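I promised a proper update on the robot club, and then November went by, and the holidays, and well, you know how it goes with me and promises. So pour yourself something warm, because I have a lot saved up!

The club is called Nellow (the kids voted, I had no say) and this season we signed up for the Drudgate challenge, which is all household chores. You get two arms, a small space and a pile of laundry, and your robot has to deal with it. I thought folding would be the easy category. I have folded towels my whole life, usually while talking on the phone.
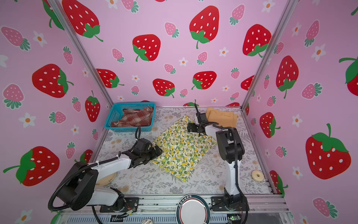 Page last changed: 18 Feb 2021

The lemon cloth was everybody's favorite from day one. It's thin and it lies fairly flat, so we used it for most of our early practice, with one student driving each arm. Getting two teenagers to agree on which corner goes first is its own kind of programming, let me tell you. We logged 31 tries before they stopped arguing and started counting down out loud together, and after that things went a lot more smoothly.

The plaid one is another story. It's soft and floppy and it never seems to land the same way twice, so whatever worked a minute ago is no use to you now. We went back and forth over whether to spread it out first or just grab an edge and hope. I'm in the spreading camp, for the record.

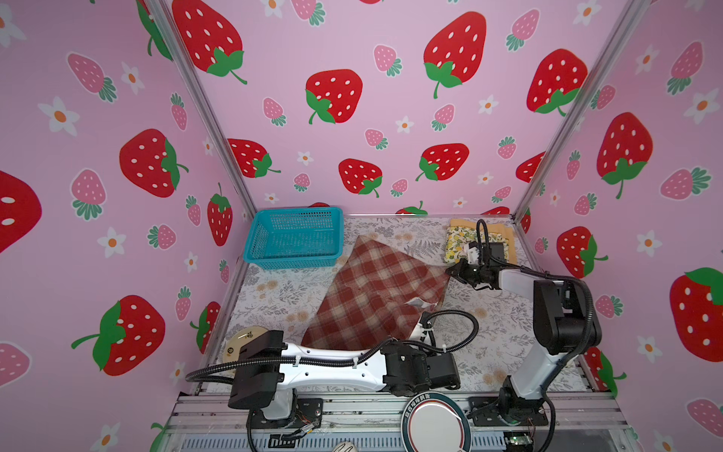

Finding the edge

Most of our trouble comes down to this one little job. A person feels for a hem without thinking, but our grippers can't feel a thing, so the kids lean on the close-up cameras and a lot of patience. The trick they settled on is to bring one finger down beside the cloth and the other over it, with the fold in between, 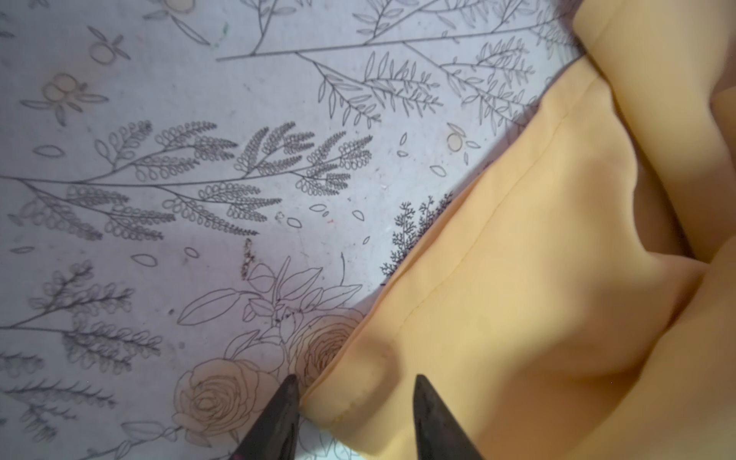
and then close very, very slowly. Go too fast and you push the hem away, or you pinch two layers when you wanted one. They wrote that on the whiteboard in letters so big I can read them from the parking lot.

Lifting is the fun part, of course. Everyone crowds in for it. We've got 244 recorded runs now, and I'd guess some 60 of those are just kids picking the plaid thing up again for the joy of it (fine by me, it all counts as practice).

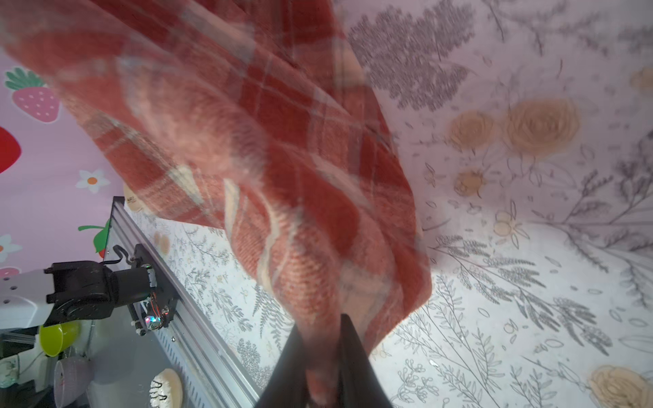
Raíssa Caldeira wrote in to ask whether we had tried gripping near a corner and letting the weight of the cloth do the untangling, which her own group found easier than grabbing the middle. We've tried it a little, Raíssa, and the corners do seem kinder! The kids want to give it 16 runs each way and compare, so I'll post the numbers once they've stopped fighting over who gets the left arm.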